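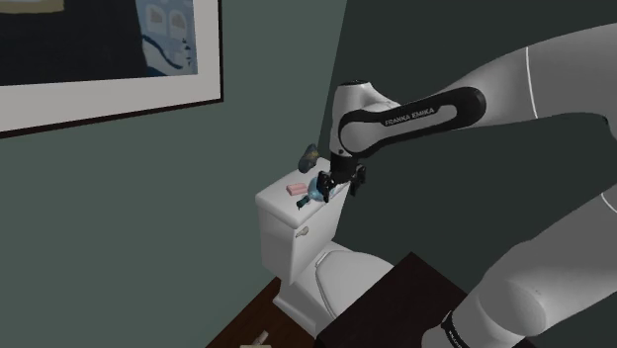
Home Diary Garden Older Newer

Mon 31 January

The letter from the water company came on Saturday and I left it on the stairs until this morning, on the theory that bad news goes stale if you don't feed it. It had not gone stale. We owe 785 for the half year. The previous bill was so far below that I went and dug it out of the drawer to check we still lived at the same address.

I called Lesden Water at nine, when the lines open, and was told my call was important by a recording that said so every 45 seconds. There is a flute. I have come to know the flute. When a human finally picked up she was very pleasant and asked whether I had "any reason to suspect increased usage," and I said no, and then I remembered the sound.

The sound is a faint hiss in the bathroom at night. I've been hearing it since before Christmas and had filed it under Old House, along with the tick in the hall radiator and whatever lives above the spare room. The pleasant woman asked me to put a few drops of food coloring in the tank and wait without flushing. If the color turns up in the bowl, the water is sneaking past the flapper all day and all night, and you are paying for every drop of it.

The only food coloring we had was green, left over from a cake in June that I would prefer not to discuss. I put it in, set the kitchen timer, and went down to read the rest of the letter, which included a leaflet on shorter showers. I take short showers. I was a little hurt by the leaflet.

When the timer went I came back up to a bowl the color of a tropical lagoon. So there we are. I have been sending good drinking water down to Kovness treatment works since the fall, at full price. 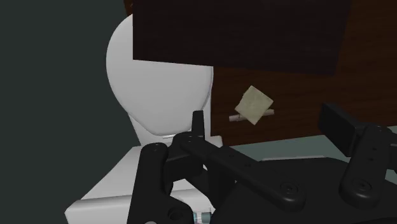

Mykhailiuk Hardware is a ten-minute walk, and they had two flappers on the peg, one red and one black, both marked "universal." I have lived long enough to know what universal means. I bought both. I also bought a pack of washers, a sponge I didn't need, and a bag of birdseed, so the thrifty repair had gotten away from me before I was out the door.

The red one did not fit. The black one fit after some language. The chain was too long, then too short, and then I dropped the clip in the tank and had to go in after it up to the elbow. January is not the month for this. On the seventh try it seated properly, and I sat on the edge of the tub and listened to nothing at all for quite a while. It was the best part of the day.

Called Lesden again after lunch to ask about a leak allowance. They have one, but there's a form, and the form wants a receipt for the repair. My receipt says FLAPPER, FLAPPER, WASHERS, SPONGE, SEED. I'll send it and let them draw their own conclusions. Decision in two weeks, supposedly.

Rest of the day: soup, the good bread, gave up on the Vovel crossword with the bottom left corner blank. Snow forecast overnight. Birds fed, anyway.

Must read the meter before bed and again at breakfast. I've put a flashlight by the back door so I have no excuse.

3 comments

mossyroof: Ours ran for a whole winter. The flute got me too. Keep the red one, you'll need it the day after you throw it out.

tilly_b: We need to hear about the cake.

fencepost: Did you do the meter? Send them both readings with the form, it helped when we claimed.

Recent entries

The radiator in the hall, again
Seed catalogs and other lies
What I found behind the dryer
A short walk in the wrong boots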